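4 安装与首次使用

本章适用于 Vornby 折叠式壁挂餐桌板(浅色款与深色款)。安装前请先通读全章,再打开配件袋。配件袋上的字母与下文中的字母一一对应。

4.1 安装前的准备

请确认包装内有以下部件:

A 桌面板
B 墙面横梁
C 折叠支架,左
D 折叠支架,右
E 横梁螺钉与膨胀管
F 支架螺钉
G 螺钉盖帽
H 六角扳手
J 端部护角
K 钻孔样板(纸质,折叠放在说明书封底内)

另需自备:电钻、与墙体材料相符的钻头、水平尺、铅笔、卷尺、十字螺丝刀、吸尘器。安装需要两人配合。一人托住桌面板,另一人拧紧螺钉。

如有部件缺失或损坏,请勿开始安装。联系 Drudar 售后服务时,请报出横梁背面标签上的批次号。标签在安装后会被墙面遮住,建议事先抄在说明书封底的空白处。

注意:膨胀管仅适用于混凝土墙和实心砖墙。空心砖墙、石膏板墙和加气混凝土墙须另购专用锚固件。在石膏板墙上安装时,横梁必须固定在龙骨上,仅靠板材本身无法承受桌面板的重量。

警告:钻孔前请用探测器检查墙内有无电线和水管。插座、开关及水龙头的正上方和正下方一般都有管线经过,不得在这些位置钻孔。

4.2 选择安装位置

桌面板完全展开后,前缘距墙面的距离见封底尺寸图。请在地面上用胶带贴出展开后的轮廓,坐下试一试,确认椅子能够拉开,附近的柜门和房门能够正常开关。

横梁上方应留出至少 50 毫米的空间,供折叠时手指伸入。横梁下方不得有暖气片。长期受热会使桌面板变形,由此造成的损坏不在保修范围内。

不要将桌面板安装在灶具旁边或淋浴间内。厨房水槽旁可以安装,但板边与水槽之间须保持 315 毫米以上的距离。

安装高度由使用方式决定。用作餐桌时,请按样板上的标记“坐”定位。用作备餐台时,请按标记“站”定位。两种高度不能在安装后互换,改变高度须重新钻孔。

墙面须平整。将水平尺竖着和横着各贴靠一次,尺与墙之间若有明显缝隙,请先修补墙面,或在横梁背后加垫片。垫片不随产品提供。新刷的墙面应完全干透后再安装。

4.3 安装横梁

1. 展开样板 K,用胶带贴在墙上。样板上的箭头朝上。

2. 用水平尺校正样板的上边线。以上边线为准,不要以踢脚线或窗台为准。

3. 用铅笔或尖锥透过样板在墙上标出孔位,然后取下样板。

4. 按膨胀管的直径钻孔。孔深应略大于膨胀管的长度。瓷砖墙面请先用瓷砖钻头低速钻透釉面,不开冲击,钻透后再更换钻头。

5. 用吸尘器清除孔内粉尘。

6. 将膨胀管推入孔内,直到与墙面齐平。若膨胀管能用手轻易转动,说明孔径过大,须换用大一号的膨胀管和相应的螺钉。

7. 将横梁 B 对准孔位,先拧入两端的螺钉,不要拧紧。

8. 再次用水平尺校正,然后拧入其余螺钉,从中间向两端依次拧紧。

9. 双手握住横梁向下用力拉,横梁不得有任何松动。

小心:请勿用冲击起子拧紧横梁螺钉。扭矩过大会使膨胀管在孔内打转,失去固定作用。

4.4 安装支架

1. 区分左右支架。支架 C 和 D 的转轴处分别压有字母 L 和 R。面向墙壁时,L 在左手一侧。

2. 将支架上端的挂钩挂入横梁的槽口,向下压,直到听见“咔嗒”一声。

3. 透过支架下端的孔在墙上标记,取下支架,钻孔并装入膨胀管。

4. 重新挂上支架,拧入下端螺钉。

5. 用手将支架向外展开,再收回,重复数次。支架应活动顺畅,在展开位置自动锁止。

6. 若支架在中途卡滞,松开下端螺钉半圈,调整后再拧紧。不要在转轴上喷润滑油。转轴出厂时已加注润滑脂,喷油会把润滑脂冲走。

警告:支架收拢时有夹手危险。未装桌面板之前,请勿让儿童接触支架。

4.5 安装桌面板

1. 将两侧支架展开并锁止。

2. 两人将桌面板 A 平放到支架上,带圆角的一边朝外,预钻孔的一面朝下。

3. 将桌面板后缘推入横梁的凹槽。后缘与墙面之间应留有一条均匀的缝隙,供板材热胀冷缩,请勿用密封胶填满。

4. 从下方用螺钉 F 将支架与桌面板连接。先将全部螺钉拧入一半,确认桌面板居中后再逐一拧紧。

5. 装上护角 J 和盖帽 G。

6. 撕去桌面板表面的保护膜。保护膜如在低温下难以撕开,可用吹风机低档稍微加热。请勿使用刀片。

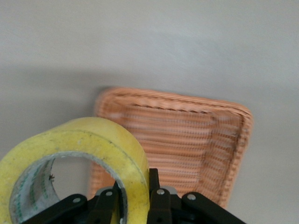 4.6 首次使用

新桌面板可能带有轻微气味,几天后会自行消散,期间请保持房间通风。

首次使用前,用湿布加少量中性洗涤剂擦拭桌面,再用清水擦一遍,最后擦干。接缝处的水分须擦净。

展开桌面板:

1. 清理桌面板下方的物品。

2. 一手托住前缘,另一手按下右侧支架上的解锁钮。

3. 将前缘向上抬起,直到两侧支架均发出“咔嗒”一声。

4. 轻轻向下按前缘,确认已锁止,然后再放置物品。

收起桌面板:

1. 取走桌面上的全部物品,包括餐垫、托盘和桌布。

2. 托住前缘,稍稍抬起,按下两侧的解锁钮。

3. 缓慢放下,直至桌面板贴近墙面。不要中途松手。

警告:请勿坐在或站在桌面板上,也不要将其用作梯凳。请勿让儿童悬吊在前缘。

4.7 桌面上的物品

桌面涂层耐日常磨损,但不耐高温和刀具。请按以下说明使用。

热锅、烤盘和刚烧开的水壶必须放在隔热垫上。玻璃隔热垫会在桌面上滑动,请选用软木或硅胶材质。茶杯和汤碗可直接放置。

切菜须使用砧板。砧板底部应有防滑脚垫,且脚垫不含染色橡胶。深色橡胶长时间接触浅色桌面,会留下无法清除的黄色印记。

面包篮、托盘和果盘可长期放在桌上,但应不时移动位置。光照会使浅色桌面的色调逐渐变化,一直被遮住的部分变化较慢,日后会显出轮廓。编织类容器的底部容易积存面包屑和砂粒,拖动时会划出细痕,请拿起后再移动。

陶器底部如未上釉,请贴上毛毡垫。咖啡、红酒、甜菜汁和姜黄造成的污渍应立即擦去。

缝纫机、台式搅拌机等会产生振动的设备可在桌面上短时使用。使用时请将设备放在靠墙的一侧。使用后请检查螺钉 F 是否松动。

小心:不得将夹持式台灯、绞肉机或台钳固定在桌面板前缘。夹具的压力集中在一小块面积上,会压裂边缘。

4.8 清洁与保养

日常清洁用微湿的软布即可。油渍可用中性洗涤剂。请勿使用去污粉、钢丝球、丙酮、含氯漂白剂或蒸汽清洁机。

Fasberg 保养套装(另售)内含清洁液和修补蜡。修补蜡只能填补细小划痕,不能修复鼓包或烫痕。使用时将蜡块在划痕上横向涂抹,用塑料刮片刮平,静置后用干布擦亮。

每 2 个月检查一次下列各项:

支架下端螺钉是否牢固
横梁是否贴紧墙面
两侧锁止机构是否同时到位
护角有无脱落

每展开和收起 1,000 次后,应更换锁止弹簧。弹簧可向 Drudar 售后服务订购,更换方法见第 6 章。如果锁止声变轻,或桌面板前缘出现下垂,请立即停止使用,不必等到规定的次数。

4.9 常见问题

桌面板前缘偏低
检查两侧支架是否已锁止。如已锁止,松开横梁螺钉,在横梁下缘背后加一层垫片,重新拧紧。

只有一侧支架能够锁止
桌面板可能没有居中。松开全部螺钉 F,将桌面板左右移动至居中,再逐一拧紧。

折叠时有摩擦声
检查桌面板后缘与横梁凹槽之间有无异物。面包屑和灰尘可用干毛刷清除。

桌面边缘出现鼓包
水分已渗入板材。请擦干并停止使用湿布清洁该处。鼓包不会自行消退,须更换桌面板。更换时横梁和支架可继续使用。

盖帽脱落
盖帽可单独订购。安装前请清除螺钉孔内的灰尘,不要使用胶水,否则日后无法拧紧螺钉。

4.10 拆卸与搬迁

1. 展开并锁止桌面板,取下盖帽。

2. 由一人托住桌面板,另一人拧下螺钉 F。

3. 将桌面板从横梁凹槽中平直拉出。

4. 收拢支架,拧下下端螺钉,按住横梁槽口旁的卡片,将支架向上提出。

5. 拧下横梁螺钉。

膨胀管不能重复使用。在新位置安装时,请使用 Voß 或同等规格的新膨胀管。螺钉如有弯曲或槽口磨损,也须一并更换。

桌面板应平放或靠长边竖立存放,不要靠短边竖立。存放处应干燥,板面之间以纸板隔开。支架须用绳带捆住,以免搬运途中弹开。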